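홈 > 외환·파생 > 점검표

FX 마진계좌 분기 점검 체크리스트 (코멘트 포함)

2023-05-15 작성. 급하게 씀. 오타는 나중에.

1월 점검 때 빠뜨린 게 많아서 다시 정리. 대상은 Grusow 계좌(메인), Honus 계좌(헤지용), Tudholm 계좌(스윙, 소액). 신호 로그는 Rangel 시트. 표시는 O 정상, △ 조치 필요, X 중단.

1. 계좌 접속·보안

[O] Grusow 2단계 인증. 정상. 백업코드 새로 뽑아서 인쇄함.
[△] Honus 2단계 인증. 문자 방식 그대로임. 앱 방식으로 바꿔야 됨. 이번주 안에.
[O] 출금계좌 본인명의 확인. 세 곳 다 일치.
[X] Tudholm API 키. 출금 권한까지 켜져 있었음. 즉시 폐기, 조회+주문만 남기고 재발급. 왜 켜뒀는지 기억 안남.
[O] 로그인 이력. 모르는 IP 없음.

2. 증거금·레버리지

[O] Grusow 증거금 유지율 300%. 내부 기준 딱 맞춤. 여유는 없음, 신규 진입 금지.
[△] Honus 유지율 209%. 기준 미달. 포지션 줄이든 입금하든 둘 중 하나. 입금은 마지막 수단으로.
[O] Tudholm. 포지션 없음.
[△] 마진콜 알림. 메일만 옴. 푸시 꺼져 있었슴. 켰는데 테스트는 아직.
[O] 강제청산 기준 약관 재확인. 변경 없음. 단 주말 전 증거금 상향 조항은 꼭 읽을 것, 작은 글씨로 뒤쪽에 있음.

코멘트: 캐리 받으려고 들고 있는 포지션이 유지율을 제일 많이 갉아먹음. 스왑 몇 푼 받다가 환율 하루 움직임에 다 날림. 다음 분기엔 캐리 목적 보유 한도 따로 둘 것. 한도 숫자 미정.

3. 주문·손절

[△] 손절 미설정 포지션 네 개. 전부 Honus. 헤지니까 괜찮다고 둔 것들인데 반대쪽 다리가 먼저 청산되면 헤지가 아님. 오늘 중 설정.
[O] 손절 거리. 최근 변동폭 기준으로 다시 계산.
[O] OCO 주문 작동. 데모에서 확인함. 실계좌는 소량으로 한 번 더.
[△] 지표 발표 전후 슬리피지 기록. 시트에 칸은 있는데 비어있음. 체결가랑 주문가 둘 다 적기.
[X] 물타기 규칙. 규칙이 없음. 규칙 쓸 때까지 추가 매수 중단.

4. 스프레드·비용

[O] 달러/원 관련 비용. 환전 수수료 포함해서 다시 합산.
[△] Grusow 새벽 스프레드. 평소보다 넓음. 롤오버 시간대에 손절 걸리는 문제 있음. 시간대별로 캡쳐 모으는 중.
[△] Tudholm 휴면 수수료. 거래 없으면 부과된다는 공지 있었음. 쓸 건지 닫을 건지 결정 필요.
[O] 스왑 포인트. 세 곳 비교 완료. 3일치 붙는 날 달력에 표시해둠.

코멘트: 비용은 월 단위로 보면 작아보임. 분기로 합치면 기분 나쁨. 꼭 합쳐서 볼 것.

5. 통화 집중도

[△] 달러 쪽 쏠림. 유로/달러 매수, 파운드/달러 매수, 호주달러/달러 매수. 종목은 셋인데 사실상 달러 매도 한 방향. 하나는 닫아야 함. 후보는 호주달러.
[O] 엔 포지션. 작음. 그대로.
[O] 신흥국 통화. 보유 없음. 계속 없음으로.
[△] 상관관계 표. 1월 숫자 그대로 쓰고 있었음. 갱신 필요.

6. 기록·세무

[O] Rangel 시트 체결내역 1100건 대조. 증권사 명세서와 맞음. 눈 빠지는줄.
[△] 원화 환산 기준일. 체결일/결제일 섞여 있음. 하나로 통일. 신고 전에 세무사 문의.
[O] 입출금 영수증. 폴더 정리 끝.
[△] 매매일지. 진입 이유 칸이 "느낌"인 거 다수. 이런건 통계에서 따로 뺄 것.
[O] 백업. 외장 하나, 클라우드 하나.

7. 비상시

[O] 플랫폼 다운 시 전화주문 번호. 종이에 적어서 책상에.
[△] 인터넷 끊길 때. 휴대폰 테더링으로 접속은 되는데 차트 느림. 주문창만 띄우는 걸로 연습.
[△] 갭 시나리오. 주말 갭 크게 났을 때 Honus 예상손실 계산 안됨. 네 개 손절 설정 후 다시.
[O] 하루 손실 한도. 도달하면 당일 매매 종료. 예외 없음.

조치 순서: Honus 손절 → Honus 유지율 → 달러 쏠림 정리 → 알림 테스트 → 나머지. API 키는 이미 끝남.

다음 점검은 다음 분기 첫 주. 그 전에 유지율 기준 밑으로 또 내려가면 2번, 3번만 따로 다시 돌릴 것.

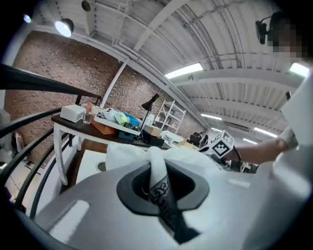
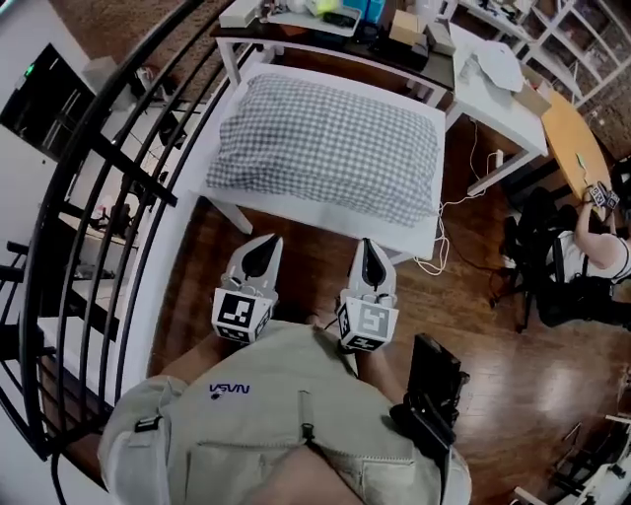 댓글

환율새벽반: 3번 손절 얘기 공감요. 저도 양방향 잡아놓고 안심하다가 한쪽만 강제청산 당했어요. 유지율 209면 입금보다 포지션부터 줄이는 게 맞을 듯.

pipsaver: 롤오버 때 스프레드 벌어지는 건 업체마다 꽤 차이 나던데 캡쳐 모이면 표로 올려주세요. 그 시간대만 손절 넓히는 건 위험할까요?

돈까스정식: 진입 이유 "느낌" ㅋㅋㅋ 제 일지도 절반이 그거네요

무명: 휴면 수수료는 닫기 전에 잔액부터 빼세요. 저는 순서 바꿔 했다가 서류 다시 냈습니다.

관련 글
- 스왑 3일치 붙는 날 정리
- 증거금 유지율 계산, 엑셀 수식 그대로
- 매매일지 양식 (수정본)
- 통화쌍 상관관계 표 보는 법
- 지표 발표 전 주문 취소할까 말까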